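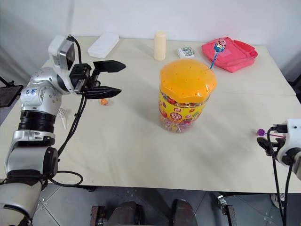
# Two Arms, One Table: A Month with the Vurnix Bench Kit

For many years a small company that wanted a two-armed robot had two choices. It could pay the price of a good house for a finished machine, or it could buy the parts one by one and lose a winter to putting them together. The bench kit from Vurnix tries to stand between these two. It comes in four boxes, it bolts to a normal table, and the maker says that a person with patience and a set of hex keys can have it moving on the same day.

I had the kit in our test room in Nimirach for the whole of July. I am not a robot engineer. I studied packaging machines, and I came to this review with the questions of a person who may one day have to sign the order.

## What is in the boxes

You get two arms, two parallel grippers with pointed fingers, a camera for each wrist, the mounting brackets, two control units and a bag of cables which is heavier than it looks. A tablet is not included, and you need one. The software is called Ruko and it is the same for all kits of this maker, also for the older single-arm model.

The printed guide has 34 pages and the first half of it is good. The drawings are large, and every bolt has its size written next to it. After the chapter on mounting the quality falls. The part about joining the two control units was clearly translated in a hurry, and one step refers to a switch on the rear side which my units did not have. I wrote to the support address on a Tuesday and had a correct answer the next morning, with a new drawing attached. So the people are helpful, but the guide should be repaired.

Mounting took me one long day. The maker says five hours. I think five hours is possible the second time.

## The table matters more than you expect

Vurnix does not sell a table with the kit, and I think this is a mistake. The arms are not very heavy but they move quickly, and every small shake of the table arrives at the fingertips. Our first table was too light. When one arm stopped suddenly, the other one missed its object by the width of a pencil.

We changed to heavier tables, pushed together against the wall, with a white top. The colour is also of some importance. The wrist cameras find small things much more easily on a plain light surface, and with our old brown desk the software asked me for help again and again.

I must speak about the cables. They come down from the wrists in black loops, and the loops need to be long, or the arm pulls on its own connector when it turns. But long loops like to lie on the table, just where you want to work. There are clips in the bag, too few of them. I bought 20 more in the hardware shop and used almost all.

## Teaching it to handle sweets

For the test I wanted something that is cheap, light and irritating to hold. I chose sweets. A wrapped lollipop is a good examiner: the head is round and slippery, the stick is thin, and the paper catches the light. Our jar is a big clear one with an orange-yellow lid full of small round holes, so that the lollipops can stand up in it like flowers. The task was to pick a lollipop from the table and put its stick into a hole.

You teach the arms by hand. You press a button, take hold of the wrist and lead it through the movement, and Ruko records what you do. After this you repeat it with the object in a different place, and again, until the software says it has enough. For the lollipop task it asked for many more repetitions than for simple boxes, and my shoulders noticed the difference.

On the last two days I let it run and wrote down every try. From 897 tries it placed the stick correctly in a little more than three out of four. Most of the failures happened at the hole and very few at the gripping. The pointed fingers are excellent for thin things. They can lift a stick which lies flat on the table, and this I did not expect from a gripper in this class. With the round heads they are less happy. The wrapper turns between the fingers, and then the stick points somewhere new.

The best moments came when both arms worked together. One held the jar steady and the other brought the lollipop. To teach this needs two people, or one person with a lot of calm - the software lets you record the arms one after the other, but the timing is then never quite right.

We also tried boxes, small packets and some plastic containers. Boxes are easy. Soft packets depend on how full they are.

## Ruko, the software

The screens are clear and the letters are big enough to read from a standing position. You can see both camera pictures at the same time, which helps when something goes wrong. I liked the slow mode, where the arms move at a quarter of the speed and stop when you touch them.

I did not like the file names. Every recording gets a long number, and changing it takes four steps. After a week I had a list that only I could understand, and by the third week I could not either. There is also no way to copy one task to a second kit without the online account, and the online account costs extra.

## Price and service

The kit costs 3,000 euros less than the Chornovol pair we tested in spring, and for this difference you accept a thinner guide, a weaker gripper motor and one year of guarantee in place of two. The Chornovol arms are quieter too. If your machine will stand in an office, think about this.

Spare fingers are sold in pairs and arrive quickly. Ours came in three days.

## For whom is it?

I would recommend the kit to a school workshop, a small laboratory or a company that wants to find out if two arms can do some boring job before it spends real money. I would not put it on a production line, and Vurnix does not promise this anywhere. Plan for a solid table, a second person during the teaching and extra cable clips. If you can wait until autumn, ask the seller about the new version of the guide, as the support desk told me that it is being written now.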